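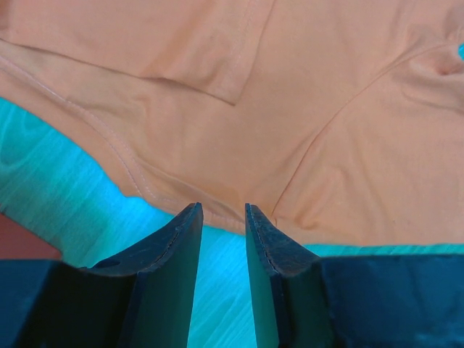 Section 4. First wash without laundry, and first real load

The Cendura washer is tested with water before it leaves the Wendt factory, so a small quantity of water can remain in the drum. Please do one short wash without laundry before you use the machine for your clothes. For the first real load after it, choose simple items of one color family. A peach cotton T-shirt is a good choice, but look first at the stitched seams, where detergent powder likes to stay if you use too much of it.

Before you start

1. Check that the transport bolts are removed from the back. Keep them for the next time you move house.
2. Open the water tap fully. Look at both ends of the hose for drops.
3. Push on each top corner of the machine. If it rocks, turn the feet as explained in Section 3.

CAUTION: Never run the machine with the transport bolts inside. The damage is not covered by the warranty.

The wash without laundry

4. Close the door until you hear the click.
5. Put half a spoon of detergent in drawer II. No softener.
6. Turn the dial to Quick Rinse and press Start. The program takes 17 minutes.
7. When the door lamp goes off, open the door and wipe the rubber ring with a dry cloth.

Note: If the display shows E4, the tap is closed or the hose is bent. Correct this, then hold Start until the code disappears.
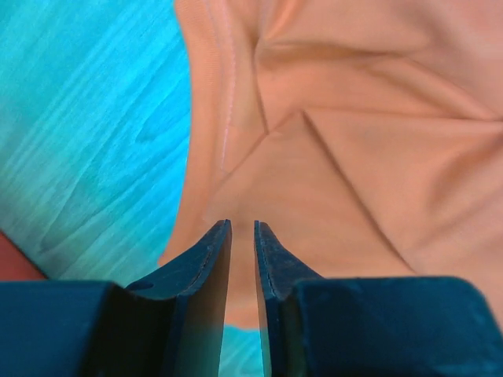
Loading the drum looks easy, but a bad balance is the most common reason for a loud spin. Put the items in one by one and shake each of them open before it goes in. A garment that is crumpled together, like the peach one on the turquoise surface, should be opened with your hands first. Big and small items can be mixed - it helps the drum to find its balance.

8. Fill the drum to three quarters, not more.
9. Choose Cotton or Mixed, then the temperature from the clothing label.
10. Press Start. The door stays locked until the end.

CAUTION: Do not pull the door when it is locked. Wait until the lamp is off.

If you need a new door seal, ask your dealer for part 1164.

Support > Washers > Cendura > Set-up guide > First wash
Last updated: September 2, 2024

Comments

Gayan Munshi: Step 3 should come before step 2 I think. I had to close the tap again to move the machine and level it.

brotetti_fan: Mine says 19 minutes for Quick Rinse, is this normal? The tap pressure is low here.

K. in 138: Thank you for the E4 note. The hose was bent behind the cabinet.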